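Grandstead Robotics Newsletter
21/02/2018

Upkeep on the Betside cell

The Betside kitchen cell was down for a week at the start of the month and is open for bookings again. Betside is the simulated one, with the single arm at the counter. The real arm on the Haberkorn bench was not touched, and anyone who works only on that side can skip to the last part, where there is a change to the shared gripper file.

Most of the week went on the microwave, and the rest on the sink area and the startup routine.

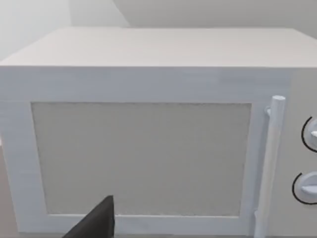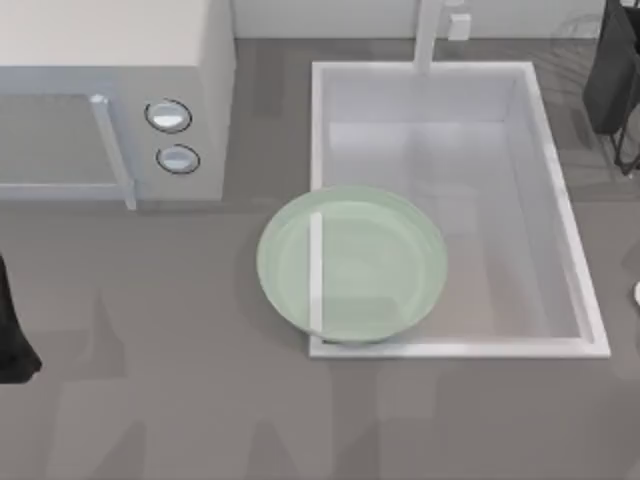 Two views of the microwave in the Betside cell.

The trouble with the microwave had been on the list since July. The door would open normally for a while, and then on some runs the arm would take hold of the handle, pull, and the whole cabinet would shift on the counter. On a few runs the door jumped open by itself as soon as the fingers touched it. People had been working around this by lowering the pull speed, and several of you had your own speed setting saved. Please delete those now. They will make the door feel wrong with the new setup.

There were two separate faults. The first was in the collision shape of the handle. What you see on screen is a round bar, but the shape the physics used was a box left over from the first version of the model, and it was a little wider than the bar and set too close to the door. When a finger slid in behind the handle there was not enough room for it, so the finger and the door started out overlapping. The solver pushes overlapping parts away from each other, and on a light door that push is enough to throw it open. The box has been replaced with a capsule that follows the bar, and the gap behind it now matches the visible one.

The second fault was that the cabinet was not fixed to the counter. It was held there by its own weight and friction, and someone had lowered the friction on the counter for a plate sliding test and not put it back. The cabinet is now fixed. If you need a microwave that can be pushed around, ask and we will set up a separate version of the file. Do not unfix it in the shared one.

While the file was open the hinge was also redone. The old hinge had no resistance apart from a small amount of damping, so the door kept swinging after the arm let go and often bounced off its stop. It now has a light friction torque through the whole swing and a short, stiffer section in the last few degrees before it closes, to stand in for the latch. The pull needed to break the latch is set in the appliance settings as one value. Leave it alone for shared runs. If you change it for your own work, change it in your own copy and write the value in the run notes.

The knobs were checked at the same time. Both turn freely on their own axes and both return to the start position on reset. The lower one was not returning before. It kept whatever angle the last run had left it at, which did not matter to the door tasks but did spoil a set of knob runs in the fall. Those have been marked in the run index and should not be used for training.

Sink and plate

The plate has had its weight and its friction set again. It was far too light, and in some placing runs it would tip, slide down into the basin and keep rattling there until the run timed out. With the new weight it settles within a second or so of being let go, even when it lands partly over the rim of the sink. A plate that is left resting on the rim is counted as on the rim, which is now its own result in the log. It used to be logged as "in sink" or "on counter" depending on which side the center point fell, and that made the placing scores hard to read.

The basin was modeled as a single solid block with the opening drawn on top of it, so an object dropped into the sink would sometimes stop at counter height and sit there on nothing. The basin is now built from separate wall and floor pieces. It costs a little speed. On the Ernar machine the cell still runs faster than real time with all the cameras on, so we do not think this will bother anyone.

The faucet has no moving parts and there is no plan to add any. It does have a collision shape, and the arm will stop against it. If your path planner takes the gripper over the back of the basin, give it some height.

Arm and fingers

The home position has been moved back from the counter. The old one left the fingers close enough to the microwave that a fast first move could clip the door frame. The new home position is stored under the same name, so scripts that call it by name need no change. Scripts with the joint angles typed in will need to be edited, and there are more of these than we expected. Please look through your own before you book time.

Finger friction was too high. It had been raised little by little by different people to stop the handle from slipping out of the grip, when the real cause was the box shape behind the handle. With the capsule in place the grip holds at a much lower value, the same value used for the pads on the Haberkorn arm. Grasps that worked only by sticking to the edge of a thing will now fail, and they should.

We ran the door and plate tasks over and over to check all this before opening the cell. The full check was 951 runs, started in the evenings and left going overnight on the Ernar machine. The cabinet did not move in any of them. The door opened without contact in none of them. There were 80 runs that ended in a missed grasp on the handle, and almost every one of these came from the same cause, the arm arriving with the wrist turned a little too far so that one finger met the door face. That is a planner matter and has been passed on as one. It is left open in the issue list and we would like to hear if you see it with other wrist angles.

Starting the cell

The start order has changed. Load the room first, then the appliances, then the loose objects, then the arm. The startup script does this for you and then waits four seconds with nothing commanded, so that loose things can settle. Do not shorten the wait. If you start the parts by hand, which a few of you still do, you have to put the wait in yourself.

After the wait the script reads back the angle of the door, the angle of both knobs and the position of each loose object, and compares them with the stored start values. If one is off it stops and tells you which. The usual answer is to reset once and try again. If it stops a second time, do not raise the tolerance. Send the log to the cell mailbox with the name of your script and leave the cell as it is. A cell that has been restarted several times before we look at it is much harder to sort out.

Cameras are loaded last. Their positions are stored in the cell file and are locked. We had a case in which a wrist camera had been nudged in the editor by someone who was only trying to get a better look at the handle, and the change was saved without being noticed. Use the free view for looking around. The free view is not recorded and you can put it anywhere.

Weekly check

From now on the cell gets a short check every Wednesday morning before bookings open. It takes less than an hour. It consists of:

Open and close the microwave door by command, with the arm at home, and compare the torque curve with the stored one.
Turn each knob to its end stop and reset.
Drop the plate from the standard height onto the counter and into the basin.
Run the arm through the joint test and look for any contact reported in free space.
Compare the checksum of every file in the cell folder with the list.

The last one catches most of what goes wrong. Of the faults found in the past year, more came from a saved edit than from anything in the physics.

Old runs

The run store holds 3,265 runs recorded before the rework. They are kept, with the old cell files beside them, so they can be played back the way they were made. Do not mix them with new ones in the same training set. The door behaves differently and so does the plate, and a model trained on both will get two answers for the same pull. New runs carry the new cell version in the header, and the loader will warn you if a set contains more than one version.

Shared gripper file

For the Haberkorn users: the gripper file is shared between the two cells, and the finger friction value in it has changed as described above. The real gripper does not read this value, but the grasp checker does, and it may now turn down grasps it used to pass. We compared a batch of these on the bench and the new value was closer to what the arm did. If the checker refuses a grasp you know to be good, send it in with the object name and the pose.

Bookings for Betside are on the usual page. The evening slots on the Ernar machine are free again from tomorrow. The next job on the list is the drag on the wrist joint in the simulated arm, which is still set to the figure that came with the first model, and the cell will be closed for one afternoon while that is done. The date will go on the booking page.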